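FLOSULWOOD EQUALITY AND COMMUNITY SAFETY FORUM

Minutes of the ordinary meeting held in October at 6.30 pm

Present: Remzi Kahraman (Chair), Ferhat Avcı, Necati Işık, Melahat Sönmez
Apologies: Ertuğrul Kaplan
Minutes taken by: Necati Işık

1. Opening and apologies

The Chair opened the meeting at 6.35 pm and confirmed that a quorum was present. Apologies were received from Ertuğrul Kaplan, who had sent written comments on items 4 and 6.

2. Minutes of the previous meeting

The minutes were approved with two corrections. Under item 5, "reported to the police" should read "reported to the police or to a third party". Under item 7, the name of the newsletter should read Clovel throughout.

Matters arising: the letter to the bus operator about abuse of passengers on the evening route had been sent. An acknowledgement had been received but no full reply. The Secretary is to write again.
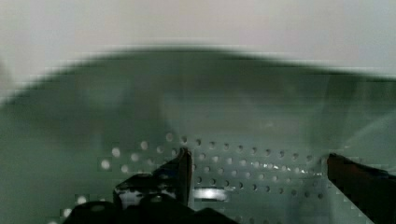

3. Third-party reporting of hate incidents

3.1 Ferhat Avcı presented the report on the reporting points at the Umia centre and the public library. Members noted that people who used the service most often asked whether their employer or family would be told. The present leaflet deals with this only on its back page.

3.2 It was agreed that the leaflet should be rewritten with the statement on confidentiality on the front, in larger type. The text on homophobic and transphobic abuse is to be kept at its present length. A separate paragraph will be added on incidents between neighbours, where the person affected may wish only to have a record made.

3.3 A print run of 2350 copies was approved. The quotation from Pavlović Print was accepted, subject to proofs being seen by the Chair.

3.4 Members discussed whether reporting points should accept anonymous accounts. The current guidance allows it, but staff at one of the points had been turning such accounts away. Ferhat Avcı undertook to speak to both points and to send them the guidance again.

4. Proposed joint statement on the safety of venues

4.1 The Chair introduced a draft statement, prepared after the windows of a bar in Pavlović Street were broken for the second time this year. The draft expresses support for the owners and customers, asks for better lighting in the lane behind the premises, and invites local organisations to add their names.

4.2 Ertuğrul Kaplan's written comments were read out. He supported the draft but considered the third paragraph too general. He asked that the words "all forms of intolerance" be replaced with a plain reference to hatred of lesbian, gay, bisexual and transgender people.

4.3 The Chair was of the view that the wider wording might bring in more signatories, in particular the residents' associations, and asked members whether they wished to keep it.

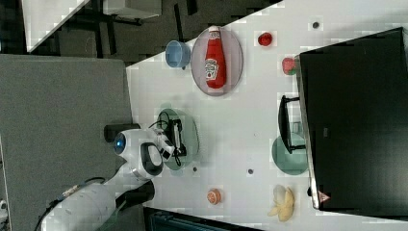

Melahat Sönmez replied that a signatory who would sign only the weaker sentence was of little use to the people behind the broken windows, and that the owners had asked for the matter to be called by its name. She proposed that Mr Kaplan's wording be adopted.

4.4 The proposal was seconded by Ferhat Avcı and carried without a vote. The Chair asked that his reservation be recorded - he did not oppose the statement.

4.5 The revised text will go to the owners first and will be released only with their consent. It will then be offered to Clovel for its next issue.

5. Readers' comments in the Clovel newsletter

5.1 Melahat Sönmez reported on the online comments page. Following the article on the family event at the library, 165 comments were received, a number of which were abusive towards named performers. These were removed on the same evening, but several had already been copied elsewhere.

5.2 The following was agreed:

- Comments on articles that name private individuals will be read before they appear.
- Comments will be closed overnight, from 10 pm to 7 am.
- Removed comments will be kept on file for 4 weeks in case a complaint is made to the police.

5.3 Necati Işık asked whether criticism of the Forum itself would be held back under the new rule. It was confirmed that it would not.
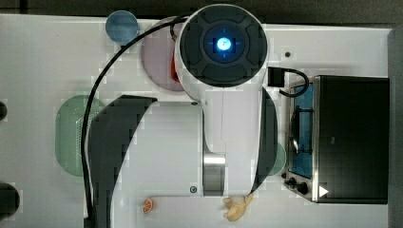 Robot arm and white table, viewed from above.

6. Remembrance evening

6.1 The draft programme was received. It provides for 2 short readings, a silence and the lighting of candles, with tea to follow at the Umia centre. Speakers from political parties will be welcome to attend but will not be asked to address the gathering.

6.2 In his written comments Ertuğrul Kaplan suggested that the names of victims be read by younger members. Members supported this in principle. Families are to be consulted on the names and on how they are pronounced.
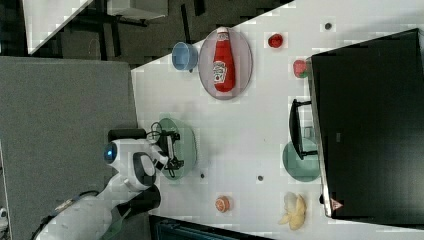 6.3 The sign language interpreter has been booked. Step-free access will be by the side entrance, and this is to be stated on the poster as well as on the website. The police liaison officer will be asked to attend out of uniform - a request made by several of those who came last year.

7. Any other business

Ferhat Avcı gave notice that he would bring a paper on homelessness among young people to the next meeting. The Chair asked for it to be sent round a week beforehand.

8. Date of next meeting

To be confirmed by the Secretary. The meeting closed at 8.20 pm.

Flosulwood Equality and Community Safety Forum | Contact the Secretary | © All rights reserved | Back to top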